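The Skukent gripper had a parallel jaw with silicone pads. The Flilo had two thin fingers, one of them compliant, and a motor the size of a thimble. Kimie Kubo mounted each in turn on the same arm, ran the same controller, and wrote the results in the same column widths so they could be laid side by side.

Rigid parts gave her no trouble. Cloth did. By February the Skukent had logged 1,237 attempts on fabric, and its failures were all of one type: the pads closed on two layers when the task called for one. The Flilo failed less often and in more ways. It slid off, it pinched its own compliant finger, and on 19 attempts it reported a grasp with nothing in it.

She changed the closing speed. She changed the approach angle by five degrees and then changed it back. The controller accepted every value and the curve stayed flat.

What remained was the reference set, the head-camera recordings of human hands that both grippers were scored against. She opened one she had skipped before. A blue-violet garment with printed flowers lay crumpled on a bed. The left hand held a fold. The right hand was over the cloth a little lower down, fingers bent, and she stopped the playback there.
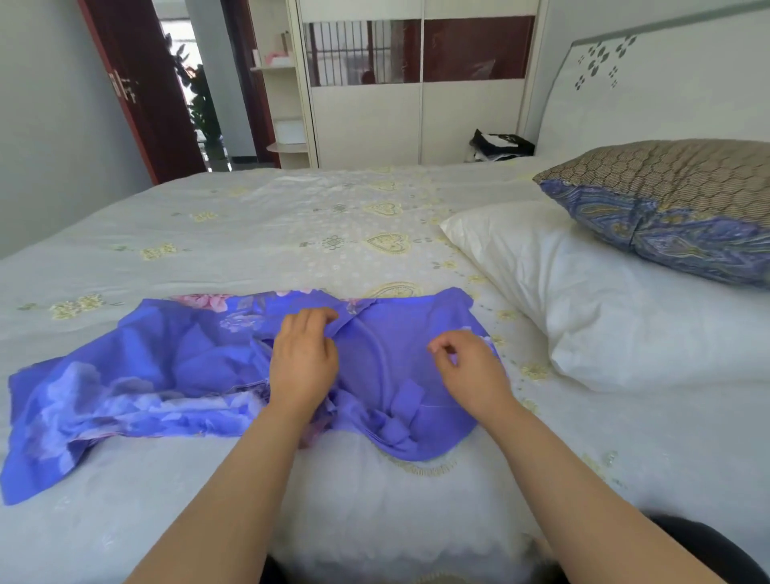
Rozália Hrubý said the scoring was wrong, and had been wrong since the first batch. It took the moment of contact as the start of the grasp. With slippery cloth the choice of layer was made earlier, while the fingers were still open, and neither gripper was being judged on that part at all.

Kimie asked how much earlier.

"Measure it," Rozália said. "You have the recordings."

She measured it. There were 794 recordings with usable hands, and marking them took nine evenings. The interval was not constant. It grew where the fabric was bunched and shrank where it lay flat. She wrote a term for it, added the term to the controller, and called the build Malý.

With Malý the Skukent improved slightly. The pads were too wide to make use of the extra time. The Flilo opened, waited over the fold, tilted, and came down on one layer. It did this on the first attempt and missed on the second.

She entered both results and set the cloth back to its starting position.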